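## 3. 調査の対象と方法

### 3.1 対象とした作品

本研究が扱うのは、探偵役が事件の捜査と並行して家庭生活や副業を続ける、いわゆる「生活型」の長編ミステリ・シリーズである。
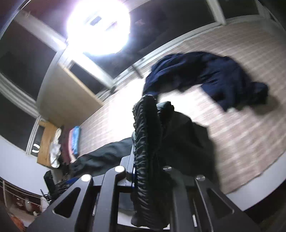

図1 衣類を把持したグリッパ(黒いキルティングの中綿入り衣類)

先行する二つの節で述べたとおり、この型の作品では事件の解決が一冊ごとに完結する一方、登場人物の私生活は巻をまたいで進行する。読者がどちらを目当てに続刊を手に取るのかについては、書評の側から断片的に触れられてきたものの、継続読者の記録にもとづく検討は少ない。

対象には、Cempaka Rondonuwu の「Hetelow」シリーズ全7巻を選んだ。港町 Hetelow で古書の修復を営む Sekar Purba を主人公とし、第1巻から最終巻まで語り手が変わらない。第4巻で主人公の弟 Irfan が町を離れ、第6巻で戻る。この不在の期間が事件の筋とほとんど関わらないことが、選定の主な理由である。私生活の筋に対する読者の反応を、事件の筋への反応から切り分けやすい。

比較のため、同じ版元 Mundness から出ている Darmawan Jugah の「Chin」シリーズも参照した。こちらは刑事 Wahyudi Santoso を主人公とする警察小説で、私生活の記述は各巻の冒頭と末尾に限られる。両シリーズの章立ての違いは3.3で扱う。

### 3.2 読書記録の収集

読書記録は、会員制の読書会 Hekard の協力を得て集めた。Hekard では毎週水曜に例会が開かれ、会員は一冊を読み終えるごとに、用紙に自由記述で感想を残す。用紙には評点の欄がなく、書式も定まっていない。短いものは一行で終わり、長いものは裏面に及ぶ。

このうち「Hetelow」シリーズについて書かれた用紙を複写し、書き手の氏名を記号に置き換えたうえで分析に用いた。用紙は100枚である。第1巻のみを読んで中断した会員の記録も除外していない。中断の理由が書かれている場合、それ自体が続刊を読む動機を考える材料になるためである。

収集にあたっては次の点に注意した。

- 例会で口頭により述べられた感想は対象に含めない。
- 同じ会員が同じ巻について二度書いている場合は、先に書かれたものを採る。
- 他の会員の感想を引用している箇所は、引用元の記録として重複して数えない。

用紙の提出は7月で締め切った。最終巻を読み終えていない会員がいたため、終盤の巻に関する記録は序盤に比べて少ない。

### 3.3 分類の手順

記録は、内容に応じて「事件」「人物」「場所」の三つの標識を付けて分類した。一枚の用紙に複数の標識が付くことを認めている。「事件」は謎の設定、手がかりの配置、真相に関する記述を指し、「人物」は主人公とその家族や隣人に関する記述を指す。「場所」には、町の地理、店、季節の描写への言及を含めた。

分類に迷った例として、第5巻で主人公が店の賃貸契約を更新しないと決める場面への感想がある。この決断は事件の容疑者である家主との関係に影響するため、「事件」と「人物」のどちらとも読める。本稿では、記述の中に家主の名が出ている場合に両方の標識を付け、出ていない場合は「人物」のみとした。

また、食事の場面への言及は当初「場所」に入れていたが、途中で「人物」に改めた。会員の多くが、料理そのものより、誰と食べているかを書いていたからである。変更の前に分類した用紙は、すべて初めから見直した。

### 3.4 分類の結果

「人物」の標識が付いた用紙は77枚、「事件」の標識が付いた用紙は55枚であった。両者には重なりがある。「場所」については、単独で付いた例がほとんどなく、多くは「人物」と組になって現れた。

巻ごとに見ると、第1巻の記録では事件への言及が中心である。真相が早く分かったという不満も、手がかりの出し方が公正だという評価も、この巻に集まっている。第3巻からは弟に関する記述が目立ちはじめ、弟が不在となる第4巻と第5巻では、戻ってくるかどうかを問う書き込みが繰り返し見られた。ある会員は第5巻の用紙に「犯人はもう忘れたが、Irfan の部屋がそのままなのは覚えている」と記している。

一方、第6巻の弟の帰郷に対する反応は割れた。帰郷を喜ぶ記述がある一方で、不在の理由が一章で片づけられたことを物足りないとする記述もある。後者の書き手には、第4巻の時点で事件への関心を強く示していた会員が含まれており、私生活の筋に対しても謎解きと同じ水準の説明を求めていたと考えられる。この点は4節で、章の長さと視点の扱いに即して改めて検討する。

なお、「Chin」シリーズについては会員の記録が乏しく、同じ手順による分類は行っていない。以下で同シリーズに触れる際は、本文の構成に関する比較にとどめる。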